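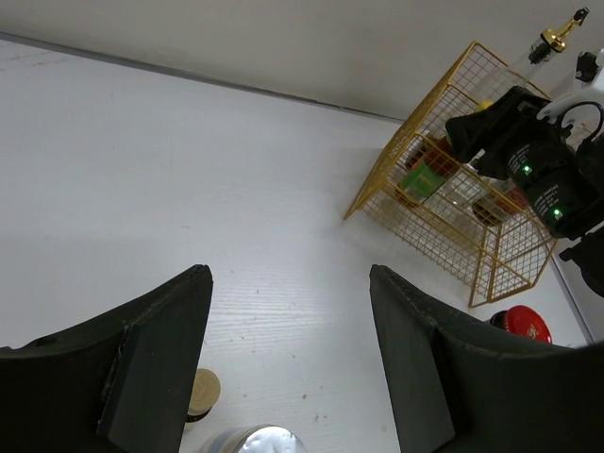
Is the Cunutham work table suitable for a shared staff kitchen?

The table suits a kitchen used by up to four people at a time, provided that it stands on a level floor and is assembled by two people. Larger groups should consider two tables placed end to end.

Product Review: Cunutham Work Table, Large Size
Published by the Wundotport Office of Shared Facilities
Mar 3, 2024
Reviewed by Aicha Bensaid

This office reviews furniture before it is added to the list from which departments may order. The Cunutham is made by Priltumach and sold through Zerouali, which also handles spare parts. It comes in two sizes, with tops of 1,944 and 1,464 square inches. The large size was tested during February in the second-floor kitchen, where it was used for food preparation, lunches and one staff reception.

Assembly
The table arrived in two boxes, both undamaged. The legs attach with bolts from underneath and the wrench is included. The printed instructions are clear up to the fitting of the cross brace, at which point the drawing shows the brace from the wrong side. Our staff fitted it backward and had to remove it again. Zerouali confirmed by telephone that a corrected sheet is available on request. Departments should ask for it when ordering.

Stability
The maker states a load limit of 200 pounds. We didn't test to that limit. In ordinary use the table carried stacked plates, two coffee urns and a microwave oven without bending that we could detect. There is slight side-to-side movement when someone leans on a corner — less once the bolts have been tightened a second time. The adjustable feet turn easily by hand, but they have no lock, and one worked loose in the third week.

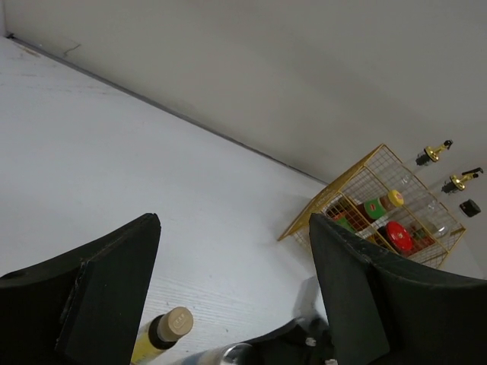 Care instructions for the table are brief: a damp cloth, mild soap, and no scouring powder. Coffee and tomato stains came off within a day of being left. Color deserves more thought than the maker's leaflet gives it. With a white wood-grain top, tiny specks show up against the pale surface, and where the table is pushed against a light wall the seam between them reads as a dark line. Departments that prefer a less exacting finish may order the table in gray or tan at the same price. The edges are sealed on all sides and can be wiped in the same way as the top.

Comfort and Height
The working height is fixed. Most staff found it correct for chopping and mixing while standing, and somewhat high for eating.

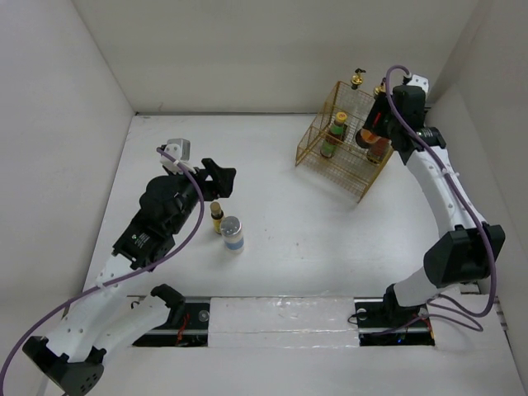 Stools solved the second problem, although the cross brace leaves little room for the knees on one long side. Seating should be kept to the opposite side. Staff members who use a wheelchair reported that they could reach the top but could not pull in fully at either end. For this reason the table should not be the only eating surface in any kitchen.

Warranty and Parts
The warranty covers the frame and the feet. It doesn't cover the top. A replacement foot was requested from Zerouali and arrived within the week at no charge.

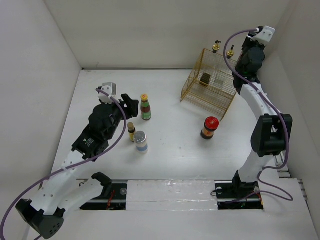
Recommendation
The large Cunutham is approved for the ordering list, with the conditions given above on seating and floor level. The small size has not been tested and may be ordered only with written approval from this office. Requests should name the room, the color wanted and the person who will receive delivery.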